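Count the failures too

The Langat group's paper on wrist-camera grasping has had a good deal of praise since it came out in November, and most of it is deserved. They trained on 1000 demonstrations and tested on objects the arm had never handled. It succeeded 73 per cent of the time. My complaint is with how that number was reached.

Trials in which the arm stopped before touching anything were left out. The authors call these "non-starts" and give them a single line in the appendix. For anyone hoping to use the method, a robot that won't begin is as much of a problem as one that drops things.

The wrist view is where I would look for the cause. In a tidy lab it shows a table and an object. In a large working hall it takes in a great deal more – scaffolding pipes, a bright strip of light, a monitor lit up blue with 测试中 ("testing in progress") across it, all at whatever angle the wrist happens to be.

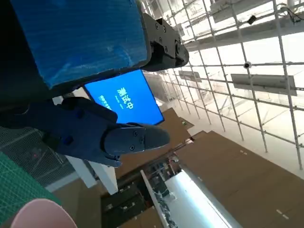
Pridico wrote to me after an earlier version of this piece to say that I was asking too much of one paper, and that leaving out non-starts is normal when the question is about grasping alone. If every stall were counted, the letter went on, software faults would be mixed up with the method itself.

That is a fair point, and I would accept it if the two kinds of stall had been sorted. They weren't. The Clistimance benchmark asks for every attempt to be logged with a short reason for stopping, and its rules run to 2 pages. Filling in that log is dull work, but it can be done by the person already standing at the bench.

I'd like to see the same policy run again in a cluttered hall, with no trial dropped and the raw wrist video released. If the score falls, we would at least know what to work on next. Until then I would treat 73 per cent as the score for the attempts that got going.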